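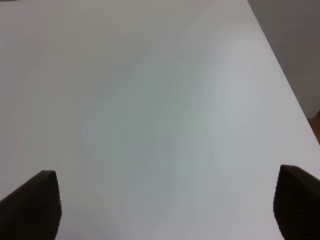 Figure 1. Matte white work surface with a diffuse reflection of the overhead light.

3.2 Surface and drinkware

The study is concerned with drinkware that remains on a shared table after use, and with how such items are grouped before they are washed, refilled or thrown away. The Grultby survey covered 90 clearing episodes and was supplemented by short written replies from 33 respondents. Episodes involving plates or cutlery were coded separately and are treated in Section 4.

A white surface was specified for the reference table. Rings and drips of coffee show up readily on white, while plain water leaves a mark that is hard to judge under overhead light. The surface was therefore inspected from a low angle and again from above, following the order given in the Dareo protocol. Residue inside a vessel and residue on the table were entered in separate columns.

Drinkware was coded by expected destination. Class A holds vessels that are washed and returned to a shelf, such as plastic tumblers. Class B holds single-use vessels, such as paper coffee cups, with or without a sleeve. Class C holds bottles. A bottle with its cap missing stays in Class C but is flagged, as it has to be carried upright until it has been emptied.

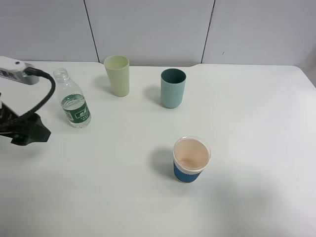
Should a bottle with a small amount of water in it be coded as empty?

It should be coded as containing liquid. The code "empty" is reserved for vessels that can be turned over without spilling, and a small remainder near the base is enough to rule this out.

The same rule applies to coffee cups, with one addition. A dried film on the inner wall doesn't count as liquid, but it does place the cup in the soiled subgroup. In paper cups this has little effect on the destination and mainly affects whether the cup is accepted for paper recycling. Sleeves are removed and coded on their own where the local collection requires it. The Woo coding sheet has no field for sleeves, and two were added by hand: one for material and one for whether the sleeve could be slid off intact.

Grouping was recorded before any item was moved to its destination. Items standing near one another were treated as a group if a person could pick them up without taking a step. In the setting considered here, the bottle, the cup with the blue sleeve and the yellow-green tumbler stand toward one side of the table, and the teal tumbler stands apart from them. By class, this mixes all three categories in one group and leaves a single Class A item outside it.
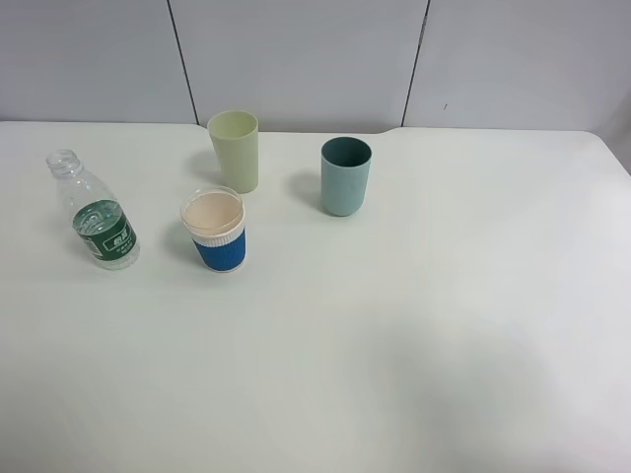

Arnar Hedegaard objected that distance is a poor basis for grouping, and that people clearing a table pair tumblers by shape long before they notice how close together they stand. The objection was accepted in part. A second grouping variable, based on similarity of form, was added to the sheet, and the Irnach records were recoded to include it. Distance was kept as the primary variable so that earlier records could still be compared.

Clearing was considered complete when no drinkware stood on the surface and no liquid could be found on it. The edges were checked last, with attention to the line where the table meets the wall, as drips tend to collect there and are easily missed when wiping in long strokes.
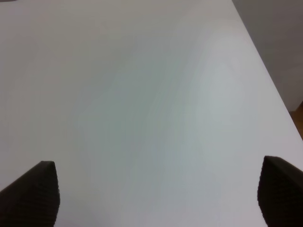 One respondent wrote that wiping should come before the last cup is taken away, because a cup set down again on a wiped table leaves a fresh ring. The protocol doesn't fix this order. Both sequences occur in the records, and each was accepted as long as the final inspection followed the last contact between a vessel and the table.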